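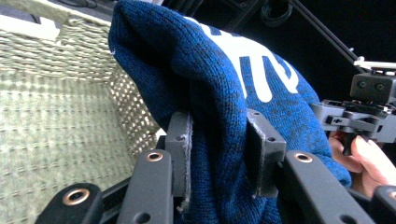
Navy knit in the hand-held gripper, basket to the left, second gripper on the right. Open day at Zoka, Flekedthorpe.

1/ Went to the April open day at Zoka. They work on getting robots to handle clothes. Posting my notes as a thread so I can find them again.

2/ The building is at the far end of the industrial park, past the tile warehouse. The sign on the road still has the old tenant's name on it. I drove by it twice. Free parking in back.

3/ They took visitors in groups of 9. Our group was led by Viktória Nyitrai, who runs data collection. She talked for a few minutes and then put us to work, which I liked.

4/ Most of what they do right now has no robot arm in it. A person holds a gripper in each hand and does the chore: pick up a piece of clothing, move it, put it in a basket. The recordings go into training the arms later.

5/ The gripper is simpler than I expected. Two gray fingers, black linkage, copper-colored grommets at some of the pivot holes. One of the fingers has a pale strip along the side that's started to fray.

6/ I asked Viktória how long the finger pads last. She said it depends on the fabric. Zippers are the worst, then anything with sequins. They keep a drawer of spares.

7/ Knits are their hard case this spring. A knit stretches when you lift it, so where you pinch it matters a lot. Grab the middle and you get a bundle with loose folds hanging off both sides. Grab near a hem and the whole thing hangs long and drags on the table.

8/ The navy one has big white lettering on it. Once it's bunched up you can't read a word of it. Iraís Bermúdez, who does the software side, said prints are a headache for that reason. The same garment looks like a different garment every time somebody picks it up.

9/ They want 300 good recordings for each type of clothing before they try it on an arm. Sweaters were at 816 and they're still not happy with sweaters.

10/ I got a turn. First try, I squeezed too early and came up with nothing. Second try I got a sock. My forearms were tired after a few minutes. The people who do it for a living switch off every 19 minutes, and I can see why.

11/ Tip from Iraís if you go: look at the fingertips and forget about your hands. I kept watching my wrists and missing.

12/ Second half was the arm demo, in a separate room behind glass. The arm is called Justik. It took T-shirts out of a pile one at a time and dropped them in a bin. It's slow. I'd say a person could empty the pile while it does two shirts.

13/ It also missed. On one shirt it closed on air, backed up, and went in again from the other side. Got it on the second try. A kid in our group clapped. They ran the demo without cutting anything short, and I give them credit for that.

14/ There's an older machine in the hallway called Orbán, from before they switched to clothes. It sorted bolts. It's unplugged now and people put their coats on it.

15/ Questions from the group, as best I remember.
Can it fold? Not well enough to show.
Can it tell clean from dirty? No, and they're not working on it.
When can I buy one? Viktória said they don't sell to homes and have no date for it.

16/ Somebody asked if this takes jobs from laundry workers. Viktória said their first customers would be hospital laundries that can't fill night shifts. The man who asked has worked in one, and he said the shifts would fill if they paid more. She said that was fair. They kept talking after the tour moved on, so I didn't hear the rest.

17/ Practical stuff. Tour is a little over an hour. Closed-toe shoes, they do check. No food past the front desk. You can take pictures in the collection room, but not in the room with the arm. Coffee in the lobby was fine.

18/ A couple of people asked me if it's OK for kids. Ours had kids who looked eight or so, and they did better with the grippers than the adults. There's a step stool for the table. Arm demo is loud when the compressor kicks in.

19/ Next open day is in the fall. Sign-up is through the front desk, and you have to call. I asked if they'd have pants by then and Iraís said she hopes so, the legs keep getting tangled.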